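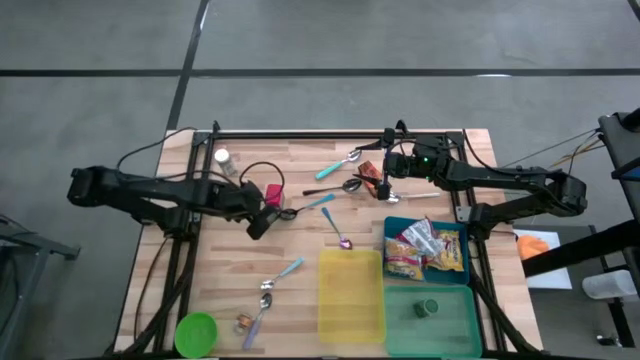
Butcher-block top on the gray concrete floor.

I'd been wanting a proper butcher-block table for years, and after a winter of going back and forth I finally ordered the Vellard from Trerero. It was $237 with shipping, and it came in one very long, very heavy box that my neighbor kindly helped me drag in from the driveway (thank you again, and sorry about your back!).

First, the top. It's solid strips glued edge to edge, and mine arrived smooth and flat except for one rough patch near a corner, which took me 10 minutes with fine sandpaper. The color is lighter than on the website. I like it that way, but if you're hoping to match older oak cabinets, do ask them for a sample first.

Now, the finish. It ships with almost nothing on it, so please don't set a coffee cup down that first evening like I did. I gave mine three coats of plain mineral oil and let each one soak in overnight. My sister swears by a hard wax, and she may be right, but I like being able to wipe on a bit more oil whenever the wood looks thirsty. A ring from a soup pot sanded out in October and I can't find the spot anymore.

Before this I had a Veltix table with a laminate top, and it was fine for what it cost until the edge started lifting by the sink. I also looked at the Lu, a prettier table with rounded corners, but it's only 17 inches deep, and I roll out pie dough, so that was that. The Vellard is 30 inches deep and I use every bit of it.

My one real complaint is the instructions, a single folded sheet with drawings the size of postage stamps. Two of the bolts look nearly the same and they are not! Lay everything out before you start.

Four and a half stars from me, and I'd buy it again. I've got bread rising on it as I type this.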